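Short thread on descaling a kettle, from the log I've kept since February.

Tap water in Haltow is hard. The city report gives 30 grains on our side of the river – well past what most kettle manuals assume.

I use citric acid, 2 level teaspoons per full kettle. Boil, switch off, wait 30 minutes, pour out, rinse twice.
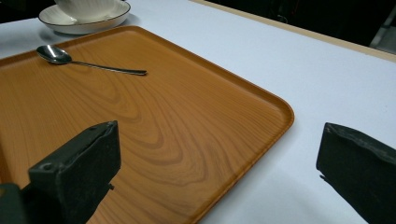
Wael Shawky: does vinegar not do the same job? I've got a gallon of it under the sink.

It does, slower, and the smell stays in the lid seal. I'd keep it for shower heads.

Log so far: 914 boils, descaled every three weeks. The element still looks clean at the waterline.

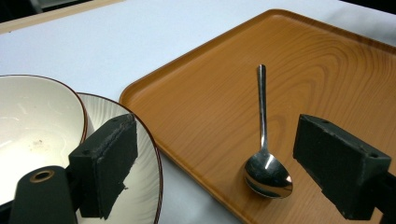

The Ratik filter jug made little difference to the interval. It did cut the film on black tea, so I kept it.

Next up is the Gunn kettle with the covered element. Same water, same dose.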